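Print this release E-mail this release

FOR IMMEDIATE RELEASE

August 17, 2023

Zilthorpe Opens Bedding Exchange and Bedroom Tidying Sessions in Matwood

MATWOOD - Zilthorpe, the home-care workshop on Fortin Street, is opening a bedding exchange next door to its main room, along with a new run of free sessions on sorting, folding and storing quilts, blankets and clothes. Both are open to anyone living in Matwood or the neighboring district of Tavora.

The exchange grew out of a trial in May, when the workshop put up a few shelves and asked people to bring in clean bedding they no longer used. We expected a slow start. By the end of the month 904 pieces had come through the door, most of them quilts, and nearly all had gone home again with somebody else. We were delighted, and a little short of shelf space! The room next door came free over the summer and we took it at once.

The rules are simple. Bring clean, dry bedding in a bag or tied with string, and take home what you need. You don't have to bring something to take something. Full-size quilts, single quilts, blankets, flat sheets, pillowcases and curtains are all welcome. Pillows are not, and neither are electric blankets, which we have no way of testing. Small tears are fine. There is a mending table with thread in plenty of colors, and the sewing machine may be used by anyone who has had the short lesson.

The tidying sessions are new, and they are the part we are most excited about. Each group has 8 places and meets for seven weeks, one evening a week at 7 p.m. Every session takes one piece of the bedroom and stays with it: the bed itself, the window ledge, the corner where the spare quilts go, the top of the cabinet, the drawers, the mirror and what gathers beside it, and last of all the clothes that are too clean to wash and too worn to put back.

People who came to the trial evenings told us that most advice on bedrooms seems to be written for rooms with a walk-in closet and hardly anything in them. Ours starts from the rooms people have. A big bed often takes up most of the floor, so it becomes the folding table, the sorting table and, for an hour or so, the place where everything lands. We like working that way. Pull one quilt to the side of the bed, clear the rest, and fold the big pieces first while there's space to spread them out.
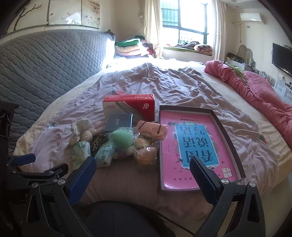

Window ledges get an evening of their own. They are handy, they are at the right height, and clothes collect on them faster than anywhere else in the room. A heap of dark clothing on the ledge can be sorted on the bed in a few minutes, and a rolled-up bundle can be sorted along with the other quilts in the corner. We will also look at stacking: heavy quilts at the bottom, the ones in use near the top, folded edges facing out so you can pull one without toppling the rest. Bright colors help here (a green quilt is easy to find in a pile of pale ones), and we'll show a fold that keeps a thick quilt flat without straps or vacuum bags.

Curtains come up too, as they share the window with whatever is on the ledge. Bring your questions about washing them, hemming them or keeping them clear of the bedding.

Nothing has to be bought for the course. Participants bring one quilt or blanket from home for the first evening and wear something comfortable for kneeling and lifting. Children are welcome at the exchange but the evening sessions are planned for adults. The room is on the ground floor, with a wide door and chairs for anyone who would prefer to fold sitting down.

Places can be booked at the front desk in the workshop or by leaving a note in the box by the exchange door. If a group is full, names go on a list for the next one. People who want only a single evening may ask for any open place on the day.

Zilthorpe is a neighborhood workshop for mending, laundry and home care. It runs a sewing table, a drying room and a lending shelf of irons, steamers and folding racks.

Print this release E-mail this release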